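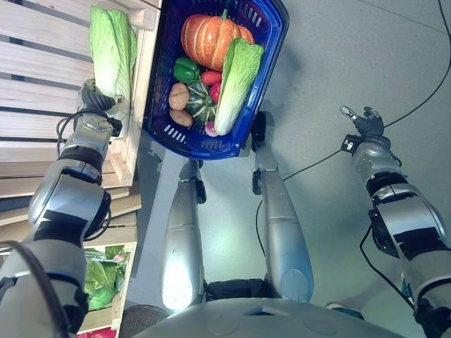

Cahier d'atelier, novembre, matin

Reprise de l'étal légumes. Présents : Ynyr Parri et moi. Caradog Mostyn passe après le déjeuner pour les étiquettes.

Le meuble est en bois clair, non traité, à lattes. Je le garde brut pour l'instant. Ynyr voudrait une couche d'huile, j'attends d'avoir l'avis de Nadar sur ce qu'on peut mettre au contact des légumes. Réf. du meuble au registre : 1527.

Rangement retenu : le chou chinois en haut, couché sur les lattes, les légumes-feuilles dans le casier du dessous. Testé aussi dans l'autre sens hier, les feuilles prenaient toute la place et on ne voyait plus le rebord.

Le panier bleu reste au sol à côté du meuble. La citrouille est de loin la plus grosse pièce, à placer en premier au prochain remplissage et toujours du côté opposé au chou. Les poivrons vont dans les creux. Penser à ne pas coincer les petits rouges dessous, on les oublie à chaque fois au moment de vider.

Commande Brandão : deux casiers supplémentaires, profondeur 400 mm. Devis reçu, pas encore signé. Clarno propose le même modèle avec un délai de 8 jours, mais les lattes sont plus serrées et je préfère garder du jeu pour le nettoyage.

Contenu du panier à reporter sur la fiche : citrouille, poivron vert, poivron rouge, petit rouge, pommes de terre, courge rayée vert foncé. Les pommes de terre sont le long de la paroi, la courge au milieu, queue vers le haut.

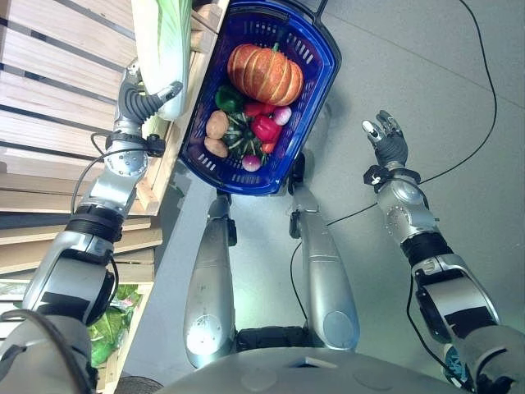
Après-midi

Caradog a apporté les étiquettes Bativari. Trop larges pour la tranche des lattes, elles débordent de 2 mm. On les recoupe au massicot, pas la peine de recommander.

Vu avec lui pour la courge : elle ira en bas, avec la citrouille, quand les casiers Brandão seront montés. D'ici là elle reste dans le panier.

À faire :
- relancer Nadar pour l'huile
- signer le devis
- poncer le rebord du plateau du haut, Ynyr s'y est pris une écharde
- refaire la fiche du panier au propre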